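USTORTHORPE ALLOTMENT AND GARDENS ASSOCIATION

Minutes of the Ordinary Meeting held in May at the Reading Room, Ustorthorpe, commencing at 7.15 pm

Present: Valentyna Stetsiuk (Chair), Jihad Abou Jaoude (Secretary), Inna Dovhaniuk (Plots and Lettings), Myroslav Nechyporuk (Site Works), and eleven members of the Association.

Apologies: Nazar Harasym.

1. Minutes of the previous meeting

The minutes of the March meeting were approved, subject to one correction. Under item 6, "the lower gate" should read "the Kravchuk Lane gate". The Chair signed the corrected copy.

2. Matters arising

2.1 Lock on the Kravchuk Lane gate. Mr Nechyporuk reported that the combination lock had been replaced and the new number sent to plot holders by post. Two members stated that they had not received the letter. The Secretary undertook to check their addresses against the register.

2.2 Hedge along the northern boundary. The hedge was cut back in early March, before the nesting season. No further cutting will be done until September. A member asked whether the bramble behind plot 41 was included in this restriction. The Chair confirmed that it was.

2.3 Noticeboard. Deferred to the next meeting.

3. Water supply

Mr Nechyporuk presented a written report, copies of which had been circulated. The meter reading taken at the end of April stood at 2092. The reading for the end of March had not been recorded, and the Association was therefore unable to compare the two months. It was agreed that the reading would be entered in the site book on the first day of each month.

The standpipe beside the compost bays continues to drip when closed. A new washer had been fitted without improvement, and Mr Nechyporuk was of the opinion that the seating of the tap was worn. He had asked for a price from Nakport for the supply and fitting of a replacement. The meeting authorised him to proceed on receipt of the quotation, provided that the total did not exceed £500.

Members were reminded that hoses may be used for filling butts and tanks but may not be left running unattended. Mrs Dovhaniuk asked that the relevant rule be repeated in the summer newsletter, as several new tenants had taken up plots after the last reminder was issued.
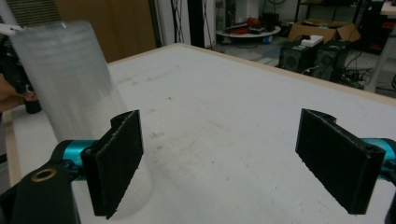
A discussion followed on whether a second tank should be placed at the top of the site. Those in favour referred to the distance between the upper plots and the nearest tap. Against the proposal, it was said that the ground there slopes and that a level base would have to be laid first. Mr Nechyporuk was asked to obtain a cost for the base and to report to the July meeting. No vote was taken.

4. Plots and lettings

Mrs Dovhaniuk reported that three plots had been given up since March and that two had been re-let. The remaining plot, which is heavily overgrown at its eastern end, will be offered to the next person on the waiting list at half rent for the first year. This was proposed by the Chair, seconded by Mr Nechyporuk and carried.

Notices to cultivate had been sent to four tenants. Replies had been received from three. One of these gave illness as the cause, and it was agreed that no further action be taken in that case before the autumn inspection. The Secretary will write again to the tenant who had not replied.

A request had been received for permission to erect a greenhouse on plot 11. The drawing supplied did not show the distance from the path. Permission was granted in principle, on condition that the structure stands no nearer to the path than the existing shed and that a revised drawing is lodged with Mrs Dovhaniuk before work begins.

5. Seed and sundries order

The Secretary reported that the spring delivery from Prurent had arrived complete except for the onion sets, for which a credit note had been issued. Members who had ordered onion sets may collect a refund from the hut. Uncollected orders remain on the lower shelf and should be removed by the end of the month.

It was proposed that the autumn order should close two weeks earlier than last year. A member objected that many people do not decide upon their broad beans until the summer crops are cleared. After discussion the proposal was withdrawn and the existing closing date retained.

6. Summer show

The classes will be as last year, with the addition of one for a single stem of sweet peas grown by a first-year tenant. The class for three matched beetroot will specify that tops be trimmed. Mrs Dovhaniuk agreed to revise the schedule accordingly. Mr Harasym had indicated in writing that he was willing to act as steward for the vegetable classes, and his offer was accepted with thanks.

7. Any other business

7.1 Bonfires. A complaint had been received from a neighbouring household concerning smoke in the early evening. Members are reminded that fires are not permitted between April and October.

7.2 Parking. The turning space must be kept clear at all times for deliveries.

8. Next meeting

The next meeting will be held in July at the Reading Room, at 7.15 pm. Items for the agenda should reach the Secretary in writing at least ten days beforehand.

The meeting closed at 8.50 pm.

Signed .............................. (Chair)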